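Rurivis Episode Notes

Show notes, chapter markers and guest credits for the Rurivis podcast, a weekly hip-hop and R&B talk show hosted by Mahlet Tilahun and Obsa Sisay. The data covers 432 episodes, from the first one recorded in Obsa's apartment to the end of season nine in August.

Contents

episodes.csv has one row per episode: number, title, season, length in minutes, hosts, guests.
segments.csv has one row per segment, with start time and a topic tag (album review, news, beef, listener mail, throwback).
albums.csv lists the 1007 albums that got a rating on the show, with artist, release year and each host's score out of ten.
notes/ holds the show notes as plain text, one file per episode.

No audio is included. Episodes are on the Trinness feed as before.

How it was made

Laiba Dogar exported the notes from the old Gidey site before it closed. Formatting was stripped and links to dead pages were removed. Segment start times were typed in by hand while listening, so expect them to be off by a few seconds. Adanech Mekonnen did the topic tags for seasons one to five and Mebrat Kassa did the rest. They did not always agree on what counts as "beef" and what is just "news". We left the tags as they were. 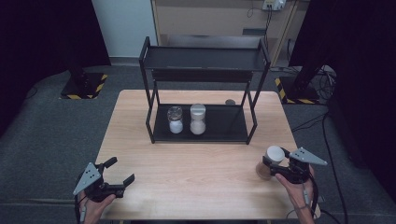

Two jars on the lower tier of a black metal shelf.

Scores were given out loud and are sometimes vague. "A strong seven" is entered as 7. "Seven, maybe an eight" is entered as 7.5. If a host refused to score an album, the field is blank. Rescores from the year-end shows are in the column score_revised and do not replace the first score.

Known problems

Episode 45 was released twice with different edits. Both are listed, as 45a and 45b.
Mixtapes and EPs are mixed in with albums through season 3. After that there is a type column.
Artist names follow the spelling in the notes. The same rapper can show up under 2 or more spellings, mostly in the early seasons. The file aliases.csv fixes the ones we caught.
Guest names are missing for most of the live shows at Fudport.
Some notes mention a bonus segment that never went out. These have no row in segments.csv.

Use

Free to use for research, fan sites and your own charts. Please credit the show by name. The scores are opinions given in conversation and should be quoted with the episode number.

Corrections

Open an issue with the episode number and the line you think is wrong. Mebrat goes through them on Tuesday. Timestamp fixes are welcome in bulk as a CSV with the same columns as segments.csv.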